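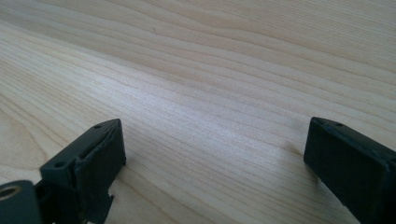 Search the help boards
Search Type a word or two

Pale wood table, is it bare or sealed, and what do I clean it with?

Anca Gavrilă
25th March

Hi all, hoping somebody here knows wood better than I do (not hard). We just moved to a smaller apartment in Lirkgate and I bought a secondhand table from a couple two streets over. It's light, creamy colored wood, maybe pine, maybe birch, with long wavy grain all the way across. They'd had it for 14 years and couldn't remember what was on it, or if they'd ever put anything on it at all! It feels smooth and it isn't shiny. When the daylight hits it from the window it goes kind of pale and grayish, and then you move your head and it's warm again.

So what's the right thing to wipe it with? I have dish soap, I have white vinegar, and my mother-in-law gave me a bottle of Flesto wood soap that smells like an old church. I also have a tiny dark speck I can't decide about. Could be a bit of dirt, could be part of the wood. I'm scared to pick at it. We have two kids who eat like raccoons, so whatever I do has to survive a lot of yogurt.

Domnica Barbu

Do the water drop test before you buy anything. Put a few drops of plain water on the top, somewhere near an edge, and leave them for 9 minutes or so while you make coffee. If they're still sitting up in little beads, there's some kind of finish on there. If they've soaked in and left a darker patch, it's bare or the old oil has worn away. The patch usually fades once it dries, so don't panic when you see it.

My guess from "smooth and not shiny" is a satin varnish or a hard wax oil, but that's only a guess. I had a pine table for years that I would have sworn was raw wood and the water beaded right up on it.

For everyday stuff, either way, use a soft cloth wrung out really well, with one small squirt of dish soap in a bowl of warm water. Wipe along the grain, go over it again with clean water, then dry it with a towel. I'd leave the vinegar in the cupboard. Folks swear by it, but it dulled the finish on my sister's sideboard and she was not pleased with me (I was the one who told her to use it, so, fair).

The speck: lay a damp cloth over it for a minute, then rub gently with your fingertip. If it's food it'll smear or lift. If it does nothing, it's most likely a pore or a bit of a knot and you should leave it alone. Please don't go at it with a knife, you'll end up with a dent that's ten times bigger than the speck.

And yogurt, wipe it up while it's fresh! Dried yogurt gets into everything.

Ruan Zwane

just sand it. 300 grit, ten minutes, oil, done. did mine in november and it looks great

Luminița Neagu

I'd hold off on the sanding until you've done Domnica's test. If there's varnish on there, a quick pass with fine paper just scratches it up and then the oil sits on top and stays sticky. Ask me how long I had a tacky kitchen table. (Two weeks. We ate on the couch.)

If it does come out bare, then yes, a light sand with the grain and a thin coat of oil is nice on pale wood, but it'll go more yellow. Some people love that and some hate it, so try the underside first. I used a white-tinted hard wax oil on mine to keep it light. It was more money than the clear one and I'd buy it again.

The wood soap is fine on bare wood if you thin it the way the bottle says. On varnish it's kind of a waste, and it can leave a film if you're heavy-handed. Oh, and wash the oily rags out or lay them flat outdoors to dry, don't ball them up in the trash. They can heat up and catch fire!

Anca, post back with what the drops do?

Anca Gavrilă

Beads! Fat little beads, all of them. So soap and a cloth it is, and Ruan, I'm putting the sandpaper back. The speck didn't budge, so I guess it lives here now.

Recent on the boards
White ring from a hot mug, anything that works?
Table leg wobbles on tile floor
Getting crayon out of wood grain
Can I use a Coman cloth on waxed furniture?
Musty smell in secondhand dresser drawers
Felt pads that stay stuck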